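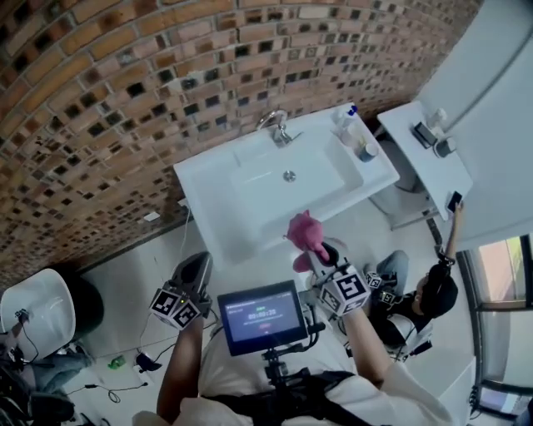 Most advice about keeping a bathroom sink clear starts with a purchase. A tray, a caddy, a two-tier stand with little feet. I have owned several of these and my view is that they mostly give you one more thing to wipe. A narrow ledge beside the basin, like the one with the blue-capped bottle and the cup of small items on it, has room for what you reach for every morning and very little else. Put a tray under that and you've lost space to the tray.

What I'd do first is take everything off and leave it in a box outside the door. Bring things back as you need them. After 5 days, look at what is still in the box. In my house it was a hair product called Clostia, two nearly empty tubes and a soap dish. The soap dish was supposed to be the organizer.

Second surfaces

If there's another counter nearby, it will fill up. People say to keep "backups" there. I don't see why backups need to be in the bathroom at all when there's a closet in the hall. A pump dispenser, a small cup, one box with a lid, fine. Once there is a second pump dispenser you have started a collection.

Soft toys by the sink

If you have kids, you have these. A plush toy kept on the ledge gets splashed and stays damp underneath, and the usual tip is a mesh bag with suction cups. I tried the Brenik one. The cups let go of brick right away and let go of tile by the weekend. A plain hook on the back of the door has done better, and the toy goes through the wash with the towels. Check the label first. Some of them don't like the dryer.

Brick behind a sink

Shahzad Rajput wrote in to ask whether he should seal his. Maybe. I'd find out whether it has been sealed already before spending anything: put a few drops of water on it and see if they soak in. For openwork brick with gaps in it, skip the spray cleaners that promise to "lift" dust. A dry paintbrush gets into the holes, then the vacuum with the brush head. Toothpaste spots come off with a damp cloth if you get to them early. I have no good answer for old ones.

The drain

Fizzing powders are fun to watch. I've used Tiltus and I've used baking soda with vinegar, and neither did much against hair. A plastic hair strip from the hardware store did. Pull it up slowly, with a paper towel in the other hand. A kettle of boiling water is another common tip, and I'd leave that one alone if you have plastic pipes.

Next time: grout pens, which I expect to dislike.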